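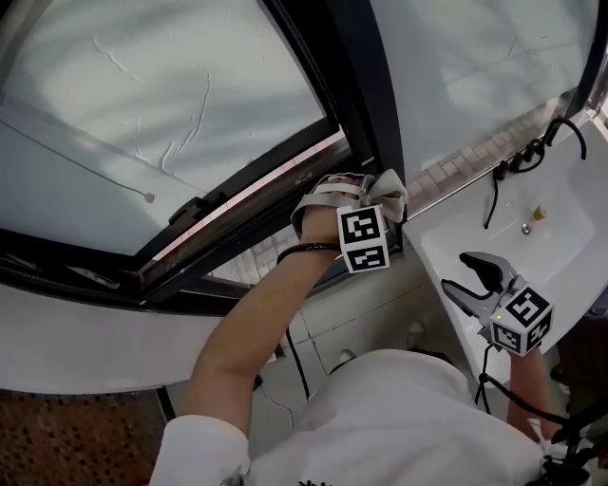 According to Maya Twal, the frame should always be wiped before the glass, and most household disputes about streaks begin with people who do it the other way around. Her view is shared by the majority of modern cleaning manuals, although older practice in some regions treated the frame as a separate task, done once in spring and otherwise left alone.

Window frame cleaning is the removal of dust, soot, pollen, grease and mold from the fixed frame, the moving sash and the hardware of a window. It is distinguished from window washing in the narrow sense, which concerns only the panes. In homes it is usually done by hand with a cloth, a mild detergent and a soft brush.

Parts of the window

The surfaces involved differ with the type of window. A casement has a hinged sash that swings or tilts away from the fixed frame and exposes a channel, the rebate, along all sides. The vertical members are called stiles or jambs, and the horizontal members are called rails. The bottom rail and the sill section beneath it collect the most dirt, as dust and dead insects fall there and rainwater carries grit toward the drainage slots. Handles and latches gather skin oil and are commonly wiped with the same cloth as the sash.

Dark frames show pale dust and mineral spotting more readily than white ones. White frames show soot and mold. The choice of color has little effect on how much dirt settles.

Method

Loose matter is first brushed or vacuumed from the open channel. The frame is then wiped with a damp cloth, working from the top rail down the stiles to the bottom rail. Corners are reached by folding the cloth over a fingertip or a blunt wooden stick. Drainage slots are cleared last, and the seals are dried before the window is closed.

The cloth is normally crumpled or folded into a pad small enough to be held in one hand, leaving the other free to steady the sash. A tilted or swinging sash can move under pressure, and manuals advise keeping a hand on it. Windows above a sink or counter are cleaned at arm's length, and the worker is advised not to kneel on the basin edge.

Detergents and materials

Painted wood, vinyl and coated metal all tolerate diluted dish soap. Abrasive powders scratch coatings and are avoided. Solvents may dull vinyl and swell rubber seals. Vinegar is widely used on mineral deposits, though Helmi Suominen's household guide Lenevberg warns against leaving it on bare metal hardware – a point repeated in most later handbooks. Cotton and microfiber cloths are both common. Old undershirts were the usual material before purpose-made cloths became cheap.

Frequency

Recommendations vary. The Pokora manual calls for 2 full cleanings a year, the first in May after the main pollen season in its region, with kitchen windows wiped monthly. Ľubomír Sýkora considered this excessive for upper floors and sufficient for rooms facing a road.

See also

Casement window
Weatherstripping
Spring cleaning
Window sill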